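Tritdale (retailer)

Tritdale is an American clothing and home goods retailer that sells mainly through its website and printed catalog. It is best known for tall, petite and plus-size clothing, which it sells under its own labels and those of outside brands. The company was founded in 2000 by Everett Kincaid, a former catalog buyer, and has its head office and main warehouse in Barnthorpe.

History

Kincaid started the business as a mail-order supplier of women's pants in long and short inseams. The first catalog offered 300 items, most of them bought as surplus from other sellers and re-hemmed in a rented unit in Barnthorpe. Orders were taken by phone and by mail. A website was added later, at first only as a way to request the catalog, and then as a full store.

The company dropped surplus stock once it began to design its own clothes. Its first own label, Tritdale Long, covered jeans, work pants and coats for tall women. A petite line followed, and then a plus-size line, which grew faster than the other two and became the largest part of the business.

Tritdale bought the shoe seller Schwaiger from its founding family in order to add wide-fit footwear. Schwaiger kept its name and its designs, but its warehouse was closed and the stock moved to Barnthorpe. Kincaid stepped down as chief executive after the purchase and remained on the board.

Products

Clothing makes up most of the range. Tops and dresses are sold in regular, petite and tall lengths, and most styles are offered in every size at the same price. Early catalogs charged extra for the largest sizes, a practice the company ended after complaints from customers.

Footwear is sold under the Schwaiger name in three widths. The boots are also offered with a choice of calf fittings, which are measured at the widest point of the leg. Swimwear and underwear are bought in from outside brands.

Home goods were introduced under the Vakico label. The line began with bedding and towels and was later widened to include table linen, cups, storage and small furniture. Vakico items take up the back section of the printed catalog and have their own section on the website.
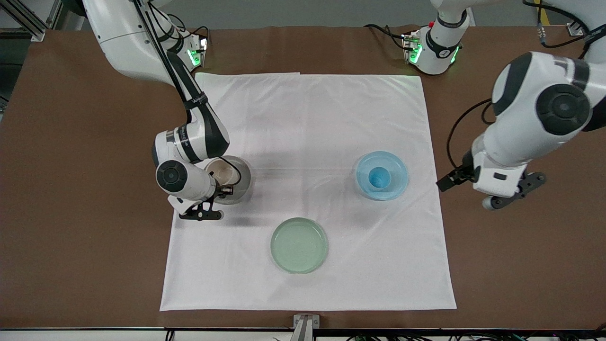
Stores

Tritdale opened its first store in Barnthorpe, next to the warehouse, to sell returned and end-of-season stock. It later opened full-price stores in shopping malls, and at its peak had 348 employees working in them. The mall stores carried only part of the range, and customers often had to order their size from a counter at the back. Most of these stores were closed when their leases ended. The company now runs 3 stores, including the original outlet.

Sizing

The company uses its own size chart, which was redrawn after the plus-size line was added. Earlier garments had been scaled up from a single small pattern, and customers reported that sleeves and shoulders came out too wide. Separate base patterns are now used for petite, regular and plus sizes. Older stock sold through the outlet may still carry labels from the previous chart.

Ordering and returns

Orders can be placed online or by phone. The catalog is issued twice a year, with the fall edition mailed in August. Customers who hold a Tritdale account may spread payment over several months, and interest is charged on any balance left after the first statement. Returns are accepted by mail or at any of the stores. Pierced earrings and opened underwear are excluded.

See also

Catalog merchant
Plus-size clothing
Vanity sizing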